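How Do Grown-Ups Study for Big Job Exams?

Have you ever thought you'd be done with tests forever once you finished school? I sure did! Then I grew up, and guess what, there are tests for grown-ups too. Some of them are so big that people go back to a classroom just to get ready for them. I want to tell you about one kind, the exam you take to get a job working for your city.

Let's start with the job part. A city needs lots of people to keep it going. Somebody plans the bus routes, somebody checks that the tap water is clean, and somebody answers the phone when a tree falls across the road. In Lestton, where I live, you can't just walk in and ask for one of those jobs. You have to pass an exam first, and everyone takes the same one in October. 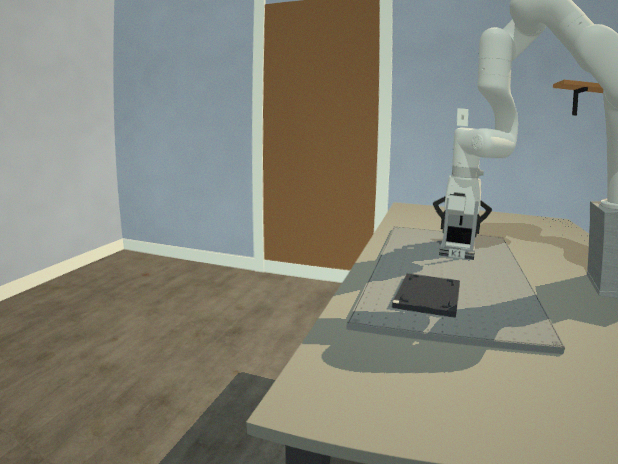 Why have an exam at all? Well, imagine your teacher needed a new line leader and always picked her neighbor's kid. You'd be pretty mad! An exam gives everybody the same questions and the same amount of time. The people marking it don't even see your name, only a number. (Mine was 852. I wrote it on my hand so I wouldn't forget it, and it took two baths to come off.)

So how do you get ready? Lots of people study by themselves at the kitchen table. I tried that, and I kept getting up for snacks. So I signed up for evening classes at a place called Skelance. It's what people call a coaching school, and you go there to practice for one certain exam. It's a bit like having a soccer coach, except you sit down the whole time and nobody gives you orange slices.

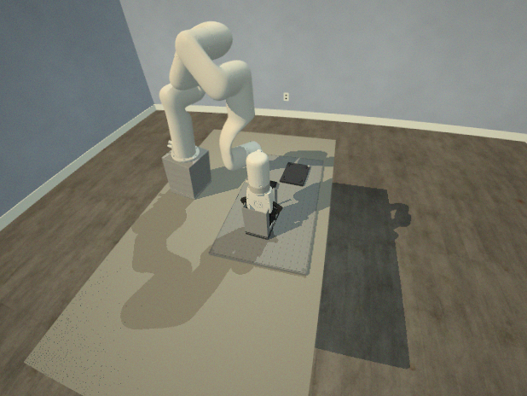
Written by the Grown-Up School desk at Lirkholm Kids
December 2025

My class met for seven months. We had three subjects. The first was reading, where you get a long, dull page about something like parking rules and have to find the important bits. The second was math, mostly fractions and percents. Yes, the same ones you do! The third was called general knowledge, and that one is a giant mixed bag of maps, laws, history and how the government works.

At the end of every week we took a practice test. To pass, you needed 70 points. I did not get 70 points on my first one. I did so badly on the map questions that I went home and taped a map to the bathroom door, and after that I learned a new river every time I brushed my teeth.
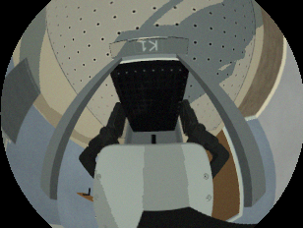
You can borrow some of the tricks I learned, and they work for spelling tests too. Study a little bit every day, even if it's only while your toast is in the toaster. Say things out loud, because your ears can help your brain remember. If you get a question wrong, don't just look at the right answer and move on. Try it again tomorrow with the answer covered up!

Our class used a fat blue workbook, the Lazarević workbook, and I filled in nearly every page. The best ones were the pages I'd messed up and fixed, with eraser smudges all over them.

Does everybody pass? Nope. Plenty of people take the exam more than once, and that's allowed. I passed on my second try, and now I help plan where the new crosswalks go.

Words to know

Civil service: the people who work for a city, state or country.
Coaching school: a place where you practice for one certain exam.
Practice test: a test that doesn't count, so you can make all your mistakes on it.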